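Kátia Teixeira et l'art de bien ranger l'entrée

Dernière mise à jour : août

Nous utilisons des cookies pour mesurer l'audience de ce site. En poursuivant votre lecture, vous en acceptez l'utilisation.

Elle parle des chaussures comme d'autres parlent de leurs rosiers ! Kátia Teixeira a ouvert son atelier de conseil en rangement, Dralance, il y a 5 ans, et elle a vu depuis des entrées de toutes sortes : des couloirs où l'on passe de profil, des halls immenses où tout finit quand même en tas derrière la porte. Quand je l'appelle, à 9 heures du matin, elle sort à peine d'un chantier rue Bouvier et elle a déjà envie d'en raconter trois autres.

« Les gens me demandent toujours de commencer par le dressing, ou par la cuisine. Moi je commence par l'entrée, c'est ma pièce préférée ! On y passe dix fois par jour, on y pose tout, et on ne la regarde jamais. »

Son meuble fétiche tient en peu de mots : deux planches de bois clair, des pieds en métal noir, rien devant. Pas de porte, pas de tiroir, pas d'abattant. « Un meuble fermé, on l'ouvre la première semaine. Ensuite on laisse les chaussures à côté. Avec deux étages ouverts, le geste est tellement court qu'on le fait sans y penser, même les bras chargés. »

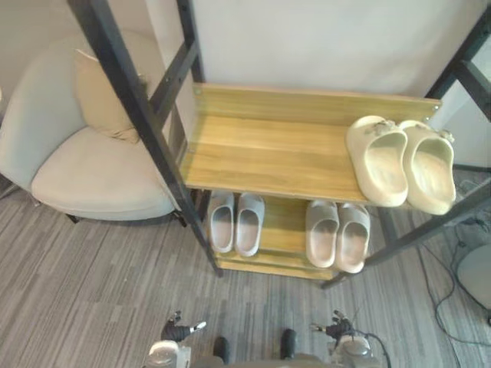 Elle tient beaucoup au vide, aussi. « Je laisse toujours un bout de planche libre, toujours ! Mes clients veulent le remplir, ils me disent que c'est du gâchis. Mais c'est la place de la paire qu'on enlève en rentrant, ou de celle de l'amie qui vient dîner. Un meuble plein, c'est un meuble qui déborde le lendemain. »

Et les sandales, les claquettes, toutes ces chaussures qu'on enfile pour traverser l'appartement ? Je m'attendais à ce qu'elle les envoie au fond d'un placard. Pas du tout. « Mais ce sont les reines de la maison ! Ce sont elles qu'on met le plus, donc elles restent à portée de main. Je mets les plus claires en haut, les grises en bas, et les paires bien ensemble. Si elles ont un petit bijou sur la bride, tant mieux, ça égaie le coin. »

Sur le sens dans lequel on pose les paires, elle est intarissable (j'ai dû reposer mon stylo un moment). Pointes vers la pièce, talons vers le mur, voilà sa règle, héritée d'une tante qui tenait un magasin. « On voit le dessus de la chaussure, sa forme, sa couleur. On choisit d'un coup d'œil. Certains préfèrent l'inverse pour les enfiler plus vite, je ne me fâche pas ! Je demande seulement que toute la famille fasse pareil. »

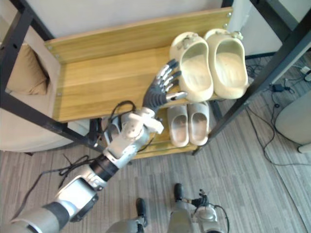 Vient ensuite la question du rebord, que je n'avais jamais songé à poser. Kátia, elle, y pense beaucoup : une planche relevée à l'arrière empêche les talons de frotter contre le mur, et un mur blanc marque vite. Elle resserre les vis une fois par an, au tournevis, à la main. Pour le nettoyage, un chiffon à peine humide dans le sens du bois, puis un chiffon sec. Elle aime bien le savon Pliltano, dont elle garde un flacon dans sa sacoche, mais elle assure qu'un peu de savon noir fait très bien l'affaire.

Je lui demande s'il faut prévoir un siège. « Ah oui, dès qu'il y a la place ! Un fauteuil clair, un peu enveloppant, juste à côté des chaussures, et l'entrée devient un endroit où l'on s'arrête. On s'assoit, on souffle, on se déchausse. Et un tapis rayé dessous, j'adore, les rayures donnent une direction à la pièce. »

Elle prépare en ce moment un petit guide sur les entrées, avec les éditions Keltbridge, et elle hésite encore sur le chapitre des bottes. Trop hautes pour deux étages, trop lourdes pour un crochet. « J'ai essayé 20 solutions, il y en a deux que j'aime. Je vous rappelle quand j'aurai choisi ! »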